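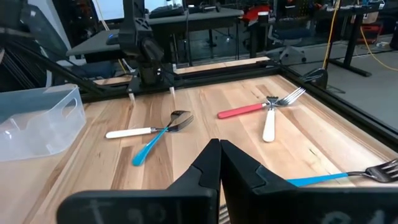
Forks with the colored handles, on the butcher-block top.

From: Leena Lahtinen
To: kitchen-share list
Subject: Re: Mixed flatware, what goes where

Evaristo Zuccaro wrote:
> Before I put in the Tedesco order I need to know if we are
> keeping the colored handles. The white ones are easier to
> replace. Also, are we still sorting by color or just by type?
> The drawer was a mess again in April.

Keep the colored handles. The red and the blue are easy to spot when they wander off to the other floor, and I don't want to buy a whole new set because we are short a few. If Tedesco only has white, get 8 white forks and leave it at that. The catalog page I have shows packs of 48, which we have no room for.

On sorting, by type only. Forks together, whatever the handle. I tried color for a while and people stopped putting things back at all.

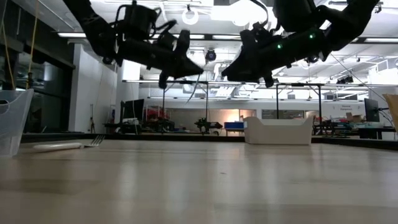 I would also like to stay with plastic bins for the table. The clear ones have a handle hole at the side and are easy to carry to the sink. The off-white kind with the low front is better if you want to reach in without lifting it. Either is fine with me, but please don't order the deep Skostano box again. Forks end up at the bottom under everything.

Send me the total before you order. Anything under 900 I can sign for.

Leena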